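Foro Saliba · Casa y orden · Ropa y armarios

¿Cómo dobláis las camisas finas para que no salgan de la caja hechas un acordeón?

borarel_70
Publicado un jueves por la tarde · 407 visitas

Hola a todos, y perdonad de antemano el rollo, que yo cuando me pongo a escribir no sé parar. En marzo nos mudamos a un piso más pequeño y he decidido ir guardando ya la ropa que no vamos a usar hasta el verano, sobre todo camisas de tela muy fina, de esas que pesan menos que un pañuelo. El problema es que no tengo tabla ni mesa grande y lo hago todo encima de la cama, con la caja de cartón puesta al lado para ir metiendo las cosas según las termino.

Con los jerséis y los vaqueros, ningún drama. Pero con las camisas me desespero. Las echo sobre la bajera, intento estirarlas, y siempre hay una manga que se me queda recogida hecha un gurruño mientras la otra se da la vuelta por el puño. Cuando arreglo un lado se me descoloca el otro, y al final aparece un pliegue retorcido que cruza toda la prenda y que no hay manera de deshacer tirando de las puntas. 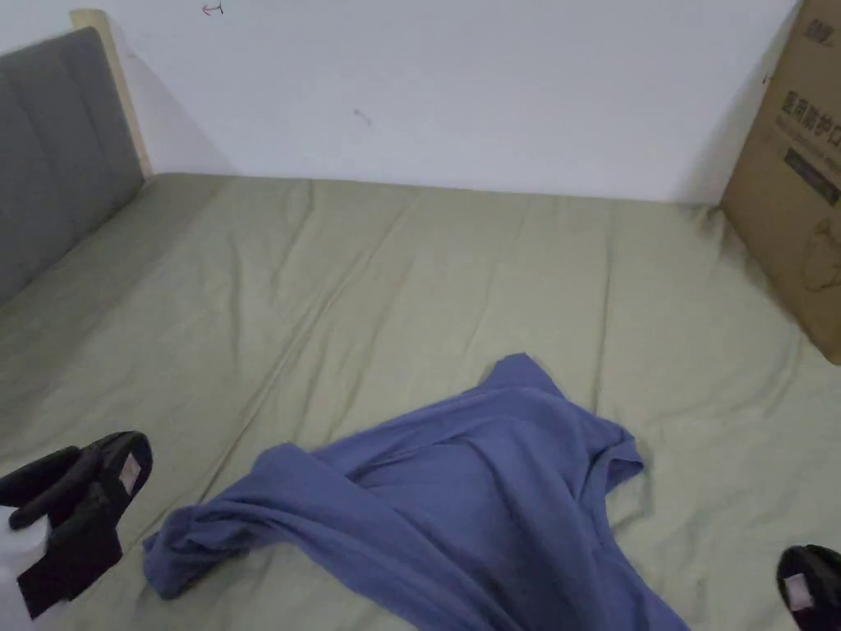 Además, como el colchón cede un poco, si aprieto con la mano para alisar se me arruga también la sábana y la arruga se marca en la camisa. He probado a enrollarlas, que lo leí en el catálogo de Zekach, y caben más, eso sí, pero tengo la sensación de que después habrá que plancharlas igual. ¿Alguien tiene un método que funcione con tela blandita y sin mesa? ¿Dobladas, enrolladas, colgadas hasta el último día? Se agradece cualquier truco, aunque sea de abuela (¡sobre todo si es de abuela!).

flaltthorpe
Respuesta más votada · 149 votos

¡Bienvenida al club! He pasado por cinco mudanzas y las camisas finas me han dado más guerra que la vajilla, así que te cuento cómo lo hago yo, con calma, por si te sirve.

Lo primero es no empezar a doblar hasta que la prenda esté bien puesta. Parece una tontería, pero casi todos vamos con prisa y queremos arreglarla cuando ya está medio doblada. Cógela por los dos hombros, levántala entera de la cama, dale una sacudida seca y déjala caer despacio, empezando por el bajo y terminando por el cuello. Con eso el pliegue retorcido se suele ir solo, porque casi siempre viene de que la parte de delante y la de atrás están giradas una respecto a la otra. Tirando de las puntas lo único que consigues es apretarlo más, como quien escurre una bayeta.

Después van las mangas, y siempre antes que el cuerpo. Mete la mano por dentro de la que esté recogida, llega hasta el puño y sácala estirada. La que se haya dado la vuelta, lo mismo. Cuando estén las dos abiertas a los lados, alisa con el canto de la mano desde el centro hacia fuera, flojito, sin apoyar el peso.

Para lo del colchón, yo pongo debajo una toalla de baño grande doblada por la mitad, o mejor todavía, un cartón plano. Si tienes alguna caja sobrante, desmóntala y usa una de las caras. La camisa resbala un pelín sobre el cartón, pero tienes una superficie firme y te olvidas de las arrugas de la sábana. Antes de ponerlo estira bien la bajera por las esquinas.

Y ya para doblar: boca abajo, un lado hacia el centro con su manga, el otro igual, y luego en tres desde el bajo. Si la tela es de las que se marcan mucho, mete un papel de seda en el doblez. En la caja, lo pesado abajo y las camisas arriba del todo, en montones de ocho como mucho. Yo una vez hice un montón de casi veinte y las de abajo salieron con una raya que no se iba ni con vapor.

Ánimo con el piso nuevo, ya nos contarás.

zekach_y_cia
18 h después

Enrolladas y punto. Llevo toda la vida haciéndolo y tan contenta. Luego las cuelgas en el baño mientras te duchas y se les quita casi todo.

saliba_norte
Nueva por aquí

Yo discrepo un poquito con lo de enrollar, con todo el cariño. A mí en las camisetas de algodón me va de maravilla, pero en las camisas finas se me quedan unas arruguitas cortas por toda la espalda que son peores que la raya del doblez. Lo que hago con las tres o cuatro que más me gustan es dejarlas en la percha hasta el día del traslado, taparlas con una funda de almohada vieja (le abres un agujerito para el gancho) y tumbarlas encima de todo lo demás en el coche.

Ah, y abróchales el primer botón y uno del medio antes de doblar, si los tienen. Sujeta muchísimo la tela y te ahorras la mitad de la pelea. Lo de la toalla debajo también lo uso yo, aunque lo del cartón no se me había ocurrido y esta misma tarde lo pruebo, que tengo una pila de ropa esperando desde el domingo.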